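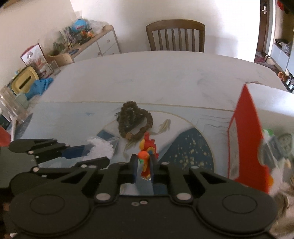 Ticket 142 – small goods table, keychain clasp / missing bracelet bead
Opened by: Uzma Hashmi
Assigned: Elfriede Wyss
Location: Van Dusen, back room, white table
Priority: normal (was high, dropped it after lunch)
Status: closed, see last entry

Problem as reported
Two things. Flame guy charms (orange head, red body) coming back from customers with the clasp open. And the dark brown bead bracelet listed as "plain, no tassel" in the shop list, when it has a tassel. One customer got the tassel one, wanted plain, not happy. Please sort both before the October order goes out.

9:10 – EW
Looked at the returns bag. 4 charms, all the same fault. The clasp tongue doesn't spring back. Figure itself is fine on every one, no paint gone from the yellow or the blue bits. So not a figure problem, a clasp problem.

9:25 – EW
Tried a drop of light oil on one. Worked for maybe ten opens then stuck again. Wiped it off. Do NOT oil these, it gets on the red and won't come out of the little gaps in the flames.

9:40 – UH
Can we just bend the tongue out a bit? Did that with the Noson ones last year.

9:52 – EW
Tried. Snapped it. Softer metal than the Noson ones. One charm now has no clasp at all, put it in the spares tin.

10:15 – EW
Swapped a clasp over from old Jedari stock. Fits, but the ring on it is thicker so you have to open the loop at the bottom of the figure slightly wider and then close it again. Flat pliers, tape on the jaws or you mark the loop. Opened and closed it 16 times, still springs. Good enough for me.

10:20 – UH
Do all the returns then. How many Jedari clasps left?

10:31 – EW
Plenty. Two cards of them in the drawer under the till, not the one that sticks.

10:50 – EW
Returns done. Moving to bracelet.

11:05 – EW
Bracelet: dark brown beads, one lighter wooden bead, pale beige tassel. The listing text is from the older one, same beads but no tassel. Somebody copied the line and never changed it. Both have the same stock number so whoever picks the order just grabs what's there.

11:12 – UH
That was me, sorry. Was doing the list in a rush before the Hilter delivery. Can you split them?

11:30 – EW
Split. Old number stays with the plain one. Tassel one gets an -T on the end. Changed the listing to "dark brown bead bracelet with beige tassel". Relabeled the bags too. Old labels peel off ok if you go slow, fast leaves the glue behind.

11:34 – EW
Side issue while I was at it – the tassel sheds when it gets stored rolled up tight with the fluffy stuff. Picked white fuzz out of one for five minutes. Keep the bracelets and the fluffy ones apart pls. Seperate bags, at least.

11:40 – UH
The white fluffy ones or the white and orange?

11:43 – EW
Both. White is worse.

1:15 – UH
Customer with the wrong bracelet called back. Will take an exchange, no refund. Sending her a plain one today. She asked if the beads are real wood, told her I'd check with Hilter.

1:50 – EW
Asked Hilter. They only say "bead, mixed" on the sheet. Not promising wood for the dark ones. Wrote that on the card for her, better than guessing.

2:20 – EW
Wiped down the table and the printed sheet with the blue circle. Damp cloth only on that sheet, the gold dots looked like they were lifting a little at one corner when I used the spray. Stopped. No more spray.

3:05 – UH
Checked the fixed charms myself. One was a bit stiff, rest good. Worked the stiff one back and forth, it's fine now.

3:10 – EW
Ok to close?

3:12 – UH
Close it. New flame guys need the clasp checked before they go on the rack, open and shut a few times each. If it sticks, Jedari clasp, pliers with tape, same as above.

3:20 – EW
Closed. Left open as a new ticket: ask supplier for a credit on the bad clasps. Need the packing slip for that, Uzma do you have it? Not in the folder.

3:41 – UH
Found it, was under the till. Scanned and attached to the new one.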